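3.2 Hand-held demonstrations

Demos for the Patwary task collected by hand, no teleop. Operator closes the gripper on one round item, lifts, places it in the open orange box. Repeat.
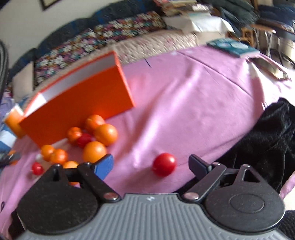
Two operators, 293 demos total, 33 dropped for tracking loss. Item order was left free, which hurt us later (see Sec. 5). Grirlow baseline uses the same split, but only 50 demos per opertor.

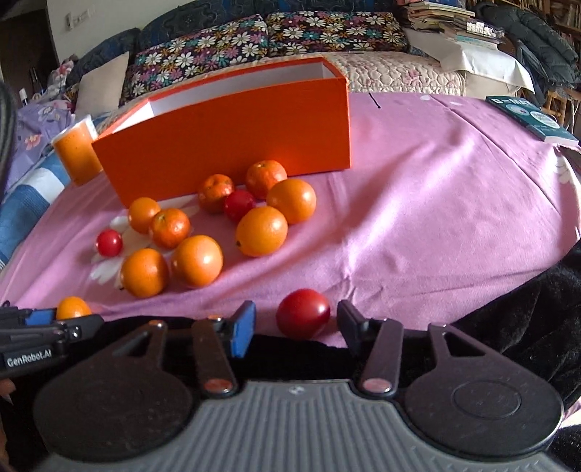 Figure 4. Red item centered between the fingers, orange box behind.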